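Nistadside Neighbors Help Board
Household > Laundry, Bags and Storage

Tote bag smells like a locker room and the lining has gone crinkly. Save it or bury it?

Posted by voylewidow55
7 May 2025
3,112 views

I have a white fabric tote with beige cotton straps and a clear plastic lining inside. I bought it at the Flitine outlet for groceries. It has never held a grocery. It was drafted into service as the tennis ball bag in February and has lived in the trunk of my car ever since, zipped up in the dark with a damp towel for company.

The balls are fine. The bag smells like something that used to be a gym. The fabric outside is still decent, but the lining has creases all over and there is grit down in the corners that I can't get out by shaking. I have tried turning it upside down over the driveway and hitting it, which helped my mood.

What I want to know is whether I can put the whole thing in the washing machine, plastic and all, and whether the balls should be cleaned too or if that's a thing only strange people do. I'd like to keep using it for tennis. I have given up on the groceries.
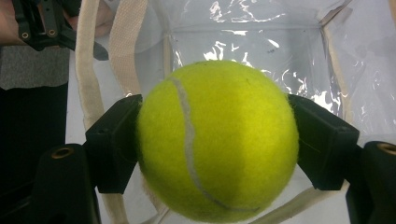
Washing machine is where I keep getting stuck. The care tag fell off or I cut it off, and the Flitine site only says "wipe clean," which I take to be the sort of thing they print on everything. My sister-in-law says cold wash. My neighbor says cold wash is how she ended up with a bag shaped like a hat. The lining is what worries me, as it's crinkled enough already without a spin cycle, and I don't know if it would come out in one piece. Also, is it normal for the ball to have small dark specks in the fuzz near the top? They don't brush off with my thumb. If that's mold I would like to be told gently.

2 replies

nollow_road

Do not machine wash it. I did this with a lined bag and the lining came away from the seams at one end and stayed put at the other, so now I own a bag with a plastic tongue.

What works for me:

Empty it and vacuum the corners with the skinny attachment. Grit first, water second. If you wet the grit you have made mud and you'll be there all evening.

Mix warm water with a little dish soap and go over the plastic with a soft cloth. Get into the folds. Hold each crease open with your fingers, wipe, move on. It is exactly as thrilling as it sounds.

Wipe again with half white vinegar, half water. That's for the smell. The bag will smell like salad for a day.

Prop it open with something (I use two wine bottles, full or otherwise) and leave it somewhere airy until it's dry right down in the bottom corners. Overnight is not always enough.

For the outside, spot clean the fabric with the same soapy water and do the straps by hand in the sink. Cotton straps soak up everything you've ever had on your palms, so expect the water to be upsetting. Keep the rest of the bag out of the sink while you do it.

The creases in the plastic are permanent as far as I know. Please don't iron it. I feel I have to say that because of a post on here last year.

As for the specks, can't tell you from here. On mine it's usually court dirt or bits of something that got caught in the felt. Try a dry toothbrush. If they spread, or the ball smells musty after a few days out in the air, toss it. Balls are cheaper than worrying about balls.

And take the towel out of the trunk. The towel is your smell.

grumpy.baseline

I just buy a new bag. Life is short and the Voyle hardware store has a bin of them by the door.

But if you're going to keep it, stop zipping it. Mine has no zipper and no smell, draw your own conclusions. Don't wash the balls, they go bald and heavy and play like a potato. I know someone who puts his in the dryer with a sheet and he has not won a set since.

voylewidow55

Update for anyone who cares. Vacuumed, soaped, vinegared. It is standing open in the laundry room and the cat will not go in there. Straps came out almost the color they started. The towel has been dealt with and I don't want to talk about it.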